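Household Storage and Small Spaces
Notes for session 2, Souad Younis

Welcome back, everybody, and thank you for bringing your floor plans (even the ones on napkins, which I enjoyed very much). Last time we talked about what people own. Today we get to where it all goes, and I want to begin with height, because most of us plan a room by looking at the floor and forget the rest of it.

When Bent Hafstein and I did the Pernik apartments, we measured 400 kitchens and pantries. In most of them the top of the wall was doing nothing at all. People had bought a shelf that came up to their shoulders, filled it, and then bought a second one to stand beside it – and there went the walkway! So before you draw any furniture, please draw each wall flat, from floor to ceiling, and mark the light switches, vents and windows. It's a dull half hour and you'll be glad of it later.

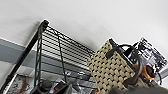 Black wire shelving from below, with a white ceiling overhead.

Open wire shelving is the type we'll use for the first exercise. Air moves through it, you can see what you have, and the shelves can usually be moved up or down as your needs change. Small jars do tip on the wires, so plan on a liner or a tray for those. Heavy things go low, everyday things go between hip and eye, and the top is for what you reach for in November and then forget until the next one. Anything tall should be fastened to the wall, please, especially if there are children in the home.

A word on the reading. The Gerell chapter is long and a bit dry in the beginning, but do stay with it through the part on reach, where she compares seated and standing users. The Obura handout is shorter and has nicer drawings.

For next time: one wall of your own home, drawn flat, with three heights marked – your hip, your eye, and the highest spot you can reach with both feet on the floor. Bring a pencil and an eraser.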